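Skindstead Hall kitchen: safety checklist before hire, with comments

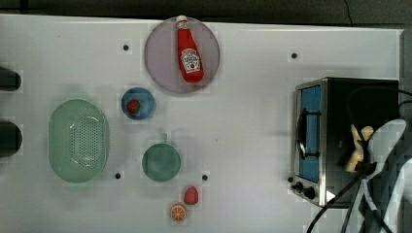

Item 14, table tops: white top, ketchup bottle lying on a plate, small blue dish beside it.

Booking reference 2862. Inspection carried out in July, starting at 9.30 in the morning. Each item is marked OK, ACTION or NOT CHECKED. Comments come after the mark. Items marked ACTION need to be closed before the next food booking. The hall can still be let for meetings and classes in the meantime.

Access and exits

1. Kitchen door opens fully and closes by itself. OK.

2. Route to the rear exit clear. ACTION. Stacked chairs were standing in the passage again. The clear width should be 900 mm all the way to the door and it was less than that by the coat hooks. Chairs moved during the visit. The stack needs a permanent place in the store.

3. Exit sign lit. OK.

4. Rear door bolt moves freely. OK, but stiff at the top. A drop of oil would do it.

Fire

5. Fire blanket on its hook and reachable without leaning over the hob. OK.

6. Extinguisher in date, pin and seal in place. OK. The label is fading and will be hard to read by next year.

7. Heat detector tested. OK. Sounded in the main hall and in the lobby.

8. Extractor filters clean. ACTION. Greasy on both sides. Karkik fitted the hood and their sheet says the filters can go through a dishwasher. Wash and refit.

Electrical

9. Sockets and switches undamaged. OK apart from the double socket left of the sink, where the faceplate has a hairline crack. ACTION. Tape over and out of use until replaced.

10. Portable appliances labelled and in date. ACTION. The kettle and the urn are in date. The hand mixer has no label. It has been put in the locked cupboard.

11. Leads kept away from the sink and hob. OK.

12. Fridge door seal sound. OK. Clean the folds at the bottom.

Surfaces and storage

13. Worktops free of chips and open joints. OK. The sealant behind the taps is going black at one end. Not urgent, but it should be cut out and redone over the winter.

14. Table tops clean and sound. OK. Hirers should take sauce bottles and crockery off the tables before wiping down. Bottles are to be stored upright with the cap shut, and the neck wiped.

15. Shelves fixed and not overloaded. ACTION. The high shelf over the fridge holds the big serving dishes. They are too heavy to lift down safely from that height. Move to the base unit – there is room if the old cake tins go.

16. Cleaning products kept apart from food. OK. Locked, key on the board.

17. Opened food labelled with the date. ACTION. Two jars in the fridge door with no date, both thrown away. The notice on the fridge has come off and needs putting back.

Water and washing up

18. Hot water at the hand basin. OK. Comes through quickly.

19. Soap and paper towels at the basin. Soap OK. Towel holder empty, refilled during the visit. Spare packs are under the stage.

20. Dishwasher runs a full cycle. NOT CHECKED. Salt light was on and there was no salt in the building. Gunden are due to service the machine and have been asked to bring some.

21. Drain runs clear. OK.

Floor

22. Floor covering flat and not slippery. ACTION. The strip at the doorway has lifted along a length of 140 mm and will catch a foot or a trolley wheel. Penry quoted for this last time and the quote is still good. Please accept it.

23. Mop and bucket dry and stored off the floor. OK.

Notices

24. Maximum number shown on the hall door. OK. The notice says 80 and matches the hire agreement.

25. First aid box complete. ACTION. Short of blue plasters and burn dressings. Scissors missing.

26. Emergency contact sheet up to date. OK. A second copy by the rear door would be useful.

Still open from the previous check: items 8 and 22. The loose cupboard handle and the dead light tube have both been dealt with and are off the list. Items 20 and 25 will be looked at again when the dishwasher has been serviced.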